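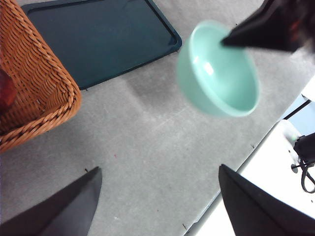
Caring for Baskets, Trays and Other Small Storage in the Home

Household Guidance Series, Gurkby Home Resource Center
Prepared by Samira Qaisi. Reviewed by Facundo Palma.

Small storage pieces receive more daily handling than most furniture, yet they are seldom included in a cleaning routine. A basket on a kitchen counter collects crumbs, dust and a thin film of cooking grease. A tray used for mail or cups gathers rings and scratches. The guidance on this page applies to woven baskets, trays with raised edges, lidded boxes and drawer inserts. It replaces the shorter leaflet issued in February and incorporates questions received from residents of the Berge and Zerkthorpe neighborhoods.

Before You Begin

Empty the piece completely and set the contents aside on a clean towel. Check for a care label, usually found on the underside or on a fabric liner. If the label disagrees with anything on this page, follow the label.

You will need:

A soft brush (a clean, dry paintbrush 2 inches wide is suitable)
A vacuum cleaner with a brush attachment
Two cotton cloths
Mild dish soap
A small bowl of lukewarm water
An old toothbrush with soft bristles

Bleach, ammonia and abrasive powders should be kept away from natural fibers. They strip the finish and can leave pale patches that cannot be repaired at home.

Woven Baskets: Routine Care

Dust settles between the strands and, if left, combines with moisture in the air to form a gray layer that is much harder to remove. Baskets in a kitchen should be brushed every two weeks. Those in a bedroom or hallway may be left for a month.

1. Turn the basket upside down over a sink or a sheet of newspaper and tap the base firmly with an open hand.

2. Brush along the direction of the weave, inside first and then outside. Braided rims hold more dust than flat ones and should be brushed from both sides.

3. Vacuum on the lowest suction setting. Hold the attachment slightly above any loose strand.

4. Wipe with a cloth that has been dipped in soapy water and wrung out until it no longer drips. Follow at once with the second cloth, dampened in plain water.

5. Dry in moving air, away from radiators and direct sun. A basket should not go back into a closed cabinet until the following day.

Natural fiber that becomes too dry will crack, particularly in heated rooms during winter. A light misting with plain water twice in the season is enough for most pieces. Painted or lacquered baskets do not need misting.

Stains and Odors

Fruit juice and coffee should be blotted immediately. Rubbing pushes the liquid deeper into the fiber. Once the spot has been blotted, apply one part white vinegar to four parts water with the toothbrush, working only on the stained area, and rinse with a damp cloth. Test the mixture first on the underside.

For a musty smell, place an open dish of baking soda inside the basket, cover both with a large bag, and leave overnight. Repeat as needed. If the smell returns within a week, inspect the base for mold. Light surface mold can be brushed off outdoors while wearing a mask and gloves. A basket with mold throughout the base should be thrown away, and the shelf on which it stood should be washed and dried before anything else is placed there.

Loose and Broken Strands

Small repairs are well within the ability of most households. Soften the loose end with a wet cloth for ten minutes, tuck it back under the nearest crossing strand with a blunt needle, and secure it with a drop of wood glue. Hold it in place with a clothespin until the glue has set. A strand that has snapped in the middle may be trimmed at an angle on both ends and bridged with a short piece of similar fiber.

Do not attempt to repair handles that carry weight. A handle that pulls away from the rim should be replaced by a basket maker, or the basket should be kept for light use without being lifted by that handle.

Trays

Trays are made in many materials, and the right method depends on which one you have.

Plastic and melamine. Wash by hand in warm, soapy water. Many of these trays are sold as dishwasher safe, but repeated cycles dull the surface. Scouring pads should not be used.

Metal. Wash and dry at once. Water that stands inside a raised edge will cause rust on plain steel, and the corners deserve a second pass with a dry cloth.

Wood. Wipe with a damp cloth and dry immediately. Apply food-grade mineral oil every few months, leave it for 20 minutes, and buff off the excess.

Lacquered or painted finishes. Use a damp cloth only. Place felt or cork under anything with a rough base - clay pots and cast iron in particular.

Dark colors show dust, fingerprints and hard-water marks sooner than pale ones. A dry microfiber cloth, used at the same time as the evening wipe-down of the counters, keeps them presentable with little effort.

Choosing the Right Container

Residents often ask whether a basket or a tray is the better choice for a given spot. As a general rule, use a tray where liquids are present and a basket where air should circulate. Oils, soaps and bottles of sauce belong on a tray with a lip, which contains drips and can be carried to the sink in one movement. Onions, garlic, bread and cloth napkins keep better in an open weave.

Measure the shelf before buying. Allow a gap of one inch on each side for fingers, and two inches above the tallest item. A container that fits too tightly will be dragged in and out, and both it and the shelf will be scratched within a season.

Avoid filling any basket above its rim. Heavy items such as jars and canned goods should be placed in a rigid box, as their weight stretches the base of a woven one. Onions and potatoes should be stored apart from each other, and any piece that shows soft spots should be taken out promptly.

Protecting Surfaces

The underside of a basket can be surprisingly rough. Self-adhesive felt pads do not hold well on woven fiber. Cut a piece of thin felt to the shape of the base and stitch it in place at four points with strong thread. For trays, small clear bumpers at each corner are sufficient and prevent sliding on stone counters.

Seasonal Storage

Pieces that are not in use should be stored clean, fully dry and uncovered, or under a cotton sheet. Sealed plastic bags trap moisture. Baskets may be nested if a sheet of plain paper is placed between each pair. Newspaper is not recommended for this purpose, as the ink may transfer to light fibers. Trays may be stood on edge in a cabinet with a cloth between them.

Attics and garages are poor locations in most climates. The top shelf of a linen closet is preferable. Inspect stored baskets twice a year for fine powder beneath the base, a common sign of wood-boring insects. An affected piece should be sealed in a bag, moved away from the others and shown to a pest control professional.

Further Help

Hand-sewing needles, wood glue and offcuts of felt may be borrowed or collected from the repair desk at the Skadell branch, which opens at 10 a.m. Please bring the item clean and empty. Repairs to antique pieces, chair seats and cradles are not accepted at the desk - the staff can supply a list of local weavers on request.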